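Tivico has put out its first write-up from the Stunari project, and I've been reading it over my lunch with far too much enthusiasm. The idea is lovely and simple – people tidy small everyday things by hand, using the same sort of gripper a robot arm would carry, and the robot learns from what the gripper's own camera saw.

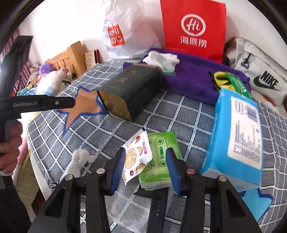 The bit I liked best is the training mix. The Prenley team started with lots of tries at one table, then swapped to fewer tries spread over 28 different homes, clutter and all. Failed grabs on soft packets fell from 11 in a hundred to 6, and that was with roughly the same hours of recording!

Yüksel, the lab running the arm tests, says shiny wrappers still cause most of the trouble. I can believe it, I struggle with those myself. A second round with 3 new gripper pads starts in May, and I'll be nosing about for the results.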